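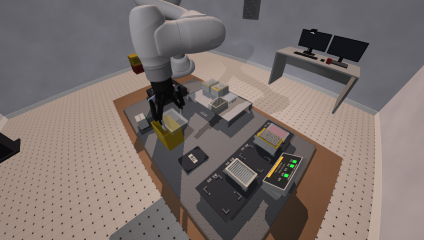 Lab robot jobs halted in Grikham after container catches on waste bin

Bindititz has told customers to stop running one of its automated disposal routines after a robot arm at a laboratory in Grikham pushed a plastic container into the side of a waste bin and kept going.

The company said no one was hurt. The arm was working behind a closed door at the time, and the sample plates on the deck had already been sealed. The bin tipped and had to be replaced, and one gripper finger was bent.

The routine is used at the end of a job, when the arm picks up an empty clear container, carries it over an open bin and lets it go. It is part of Levano, the scheduling software Bindititz sells with its lab benches. Four sites have it installed. All of them were contacted the same afternoon and asked to switch to clearing containers by hand.

A notice sent to customers says the arm is supposed to check how wide the gripper is open before it starts down toward the bin. If the container has slipped or turned in the fingers, the width reading changes and the arm should stop. At Grikham the container had tilted, but the reading stayed inside the allowed range. The software took that as a good grip and sent the arm down at full speed.

A second check, on force, should have caught the contact with the bin. Bindititz said it did trip, but late. The limit had been raised in an earlier update after customers complained that the arm was stopping for no reason when it brushed against bin liners.

Engineers have been working through the fault in a simulated copy of the bench, which has the same layout of deck slots, tip racks and waste bin. They ran the disposal move 118 times there, changing the angle of the container a little on each run. In some 30 of those runs the container touched the rim of the bin and the arm did not stop soon enough.
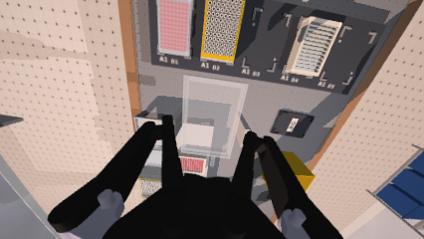 The gripper and the numbered deck slots in the Levano simulation.

The tilt appears to start at pickup. The clear containers are thin and light, and if the fingers close slightly above the middle, the weight hangs low on one side. The container then swings as the arm speeds up. By the time it gets to the bin it can be well off level.

None of this shows up with well plates or tip racks, the company said, which are stiffer and are gripped lower down. Those moves are not covered by the notice, and customers can go on using them.

The Grikham lab, run by the testing firm Dambrauskienė, said it lost most of a shift. Results that were due out that evening went the next morning. Its staff noticed the problem when the bench stopped reporting progress and an operator went to look through the door window. The lab said there was no alarm at the operator's desk, only a yellow status line on the screen, and it has asked for that to be changed as well.

Dambrauskienė also said it had reported two smaller slips with the same containers in the weeks before. Neither one led to any contact with the bin. Bindititz confirmed it had received both reports and said they had been logged as operator setup errors. It has since reopened them.
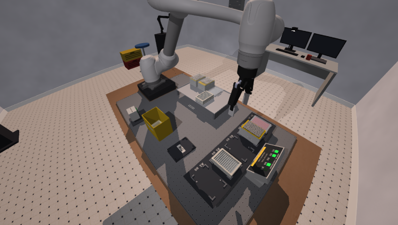
Staff report, 16/05/2024

The company plans two fixes. The first lowers the force limit for any move that ends over a bin and cuts the speed of the last stretch of travel. That is a settings change, and customers will be able to load it themselves. The second adds a stop above the bin, where the arm will hold still and check the container's angle before going lower. It needs a new version of Levano and is not expected before July.

Until the first fix is loaded, sites are asked to do the following:

Turn off automatic disposal in the job settings.
Clear empty containers by hand, with the arm parked and the door interlock open.
Check both gripper fingers for bends or cracks before the next job.
Report any slipped container, even if nothing was hit.

Bindititz said it would pay for the damaged finger and the bin. It would not say whether other customers had asked for compensation.

The bench at Grikham is back in use for plate work. Dambrauskienė said it would leave automatic disposal turned off until the July version has been tested on its own bench, with its own containers.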